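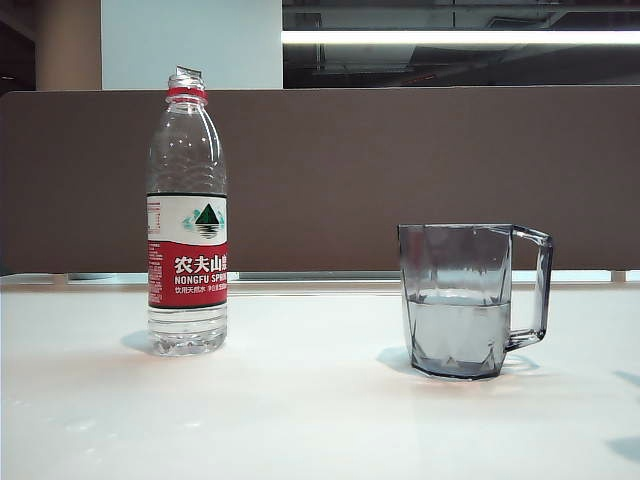 *Clear water bottle and grey-tinted mug on a white tabletop.*

# Cendska Ledger - bookkeeping software for small shops

Cendska Ledger is a desktop program for the owner who makes the books alone, in the evening, after closing. It handles sales invoices, supplier bills, bank matching and GST. Payroll is sold separately, under the name Grutine.

The program is made by Jurkwood and supported in English and Portuguese. Our support desk is led by Graça Lobo, and she also wrote most of the manual.

## What is included

- Invoices and quotes, with your own logo and colours
- Bank matching from CSV or OFX files
- Recurring bills, up to 200 on one licence
- Stock list with reorder level
- Backup to any folder you choose

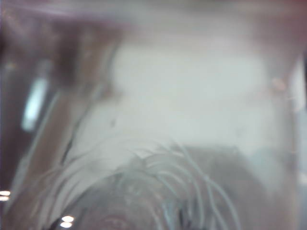
The bank matching learns from your corrections. If you move a payment from "Office" to "Freight", the next payment from the same supplier is proposed as Freight. You must still confirm it - the program never posts an entry alone.

For the year end, open **Reports > Close period**. The wizard checks for unmatched lines and shows them in one list. Please make a backup first, as a closed period can be opened again only with the administrator password.

## Licence and requirements

| Item | Standard | Abreu edition |
|---|---|---|
| Users | 1 | 15 |
| Companies | 1 | 20 |
| Stock list | Yes | Yes |
| Departments | No | Yes |

Windows 10 or later is needed. The trial runs for 30 days with all functions, and your data stays in place when you enter the licence key.
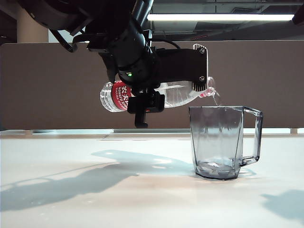 To change from Standard to the Abreu edition, you pay only the difference in price. Send us your licence number and the name of the company as it is written in the program, and the new key will arrive by email. Cheques are accepted, but the key is sent after the cheque has cleared.

Page updated Aug 24, 2025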